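In Praise of the Big Trash Can

I would like to make the case for the large, round, wide-open trash can, and I would like to make it loudly, because for most of my adult life I lived with the other kind. You know the other kind. It is slim and it hides behind a cabinet door, and it holds one takeout container and half a grapefruit before somebody has to press everything down with a paper towel roll.

My conversion happened in Brasdale, in the basement hall where our neighborhood supper runs every Sunday. I had signed up to wash pots. Dolores Ambrose, who was running the room that night, took one look at me wandering around with a plate of chicken bones and pointed across the floor at a can that came up past my waist. No lid, no pedal, no swinging flap with old gravy on it. I tipped the plate and the bones were gone! I can't tell you how happy this made me. I went looking for more plates.

We feed 300 people at the November supper, and the whole cleanup hangs on where the cans go. Put four of them along the exit wall and people clear their own places without being asked. Put them in the corner by the kitchen, as we did my first year, and you find cups on windowsills until spring. I don't think people are lazy about trash. I think they are about as tidy as the nearest opening lets them be, and a big opening forgives bad aim, full hands and a toddler on one hip.

That is my main argument, and it works at home too. We spend a lot of money and floor space on making trash disappear. There are drawers for it now, with soft-close runners. My sister-in-law Ileana Moldovan has a Zundum, a beautiful thing with a motion sensor, and every time I visit I stand there waving a banana peel at it like I'm trying to land a plane. She loves it. I love her. But the lid opens when the cat walks by and stays shut when I need it, and the hole underneath is the size of a soup bowl.

So when we redid our kitchen I asked for no trash drawer at all. The can stands at the end of the counter, in plain sight, and the counter got an extra cabinet where the drawer would have been. (Baking sheets, finally upright.)

I chose it mostly for the rim. A good rim is wide and smooth, something you can get a real grip on when you drag the can over to the cutting board, and you can wipe it with one pass of a cloth. I like ribs down the sides as well. They hide scuffs, and a can in a working kitchen is going to get kicked.

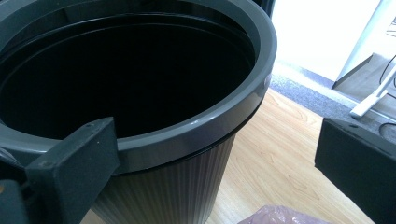
What about the smell?

Everybody asks, usually before they've taken off their coat. Fair enough! An open can does tell you what's in it, and I've come to think of that as useful. With a lid, fish skin can sit there until Wednesday and you only learn about it when you step on the pedal. With no lid you take the bag out that night. We keep a small covered pail by the sink for the wet stuff, peels and coffee grounds and anything from the sea, and it goes out to the compost after supper. What's left for the big can is mostly wrappers and paper towels, and those can wait.

I'll grant the other side a few things. If you have a dog with ambitions, get a lid. If your kitchen is a hallway with a stove in it, as mine was on Verkenden Street for 7 years, a big round can will bruise your hip every morning. And the bags cost more, and a full one is heavy enough that my neighbor Sorin Mihăilă, who borrowed our spare for a birthday party, ended up walking his to the curb in two trips after splitting it between bags. Don't wait until it's full. Two-thirds is plenty.

A shape that tapers toward the bottom helps a great deal here, by the way. The bag comes up without that awful suction that makes you brace a foot against the side. If yours is straight-walled and fights you, lift slowly and let some air down along the edge.

Then there's looks, and I know I'm in the minority. Gheorghița Rusu, who has the best kitchen on our block, told me mine looks like the back of a cafeteria. I took it as a compliment and she let me. I like the back of a cafeteria. People there can cook for a crowd and have the floor swept by nine, and they didn't get that way by hiding the trash can behind a panel that matches the dishwasher.

Try it for one big meal before you decide. Borrow a can, stand it in the most inconvenient, visible place you can think of, right where people get up from the table, and leave it there through dessert.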